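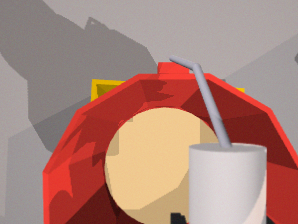
*Fig. 4: Wrist view, cup in front of the red container*

## 6. Recording a set of examples

These steps apply to simulated recording with the Gaillard workspace in Datden.

1. Open the workspace and load the table layout.
2. Set the episode length to 1000 steps.
3. Check that both views, wrist and room, are switched on.
4. Press **Record** and guide the arm through the task at a steady pace.
5. Press **Stop**, then mark the episode *keep* or *discard*.
6. Press **Reset** to draw a new layout and lighting.

**Note:** Plan for roughly 400 kept episodes per task.

**Caution:** Do not rename the episode folder during a session. Files not yet written will be lost.

Use the room view to check the whole arm and the tabletop before you start a new episode.
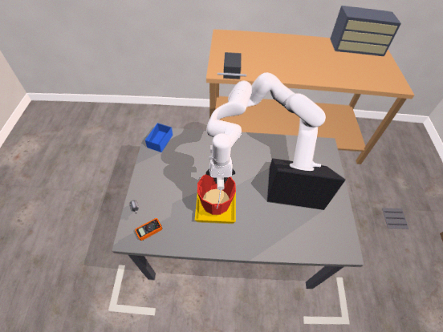

**Should I keep an episode in which the first grasp fails?**

Keep it if the arm recovers and finishes the task within the episode length, and tag it *retry*. Discard it if you had to stop early.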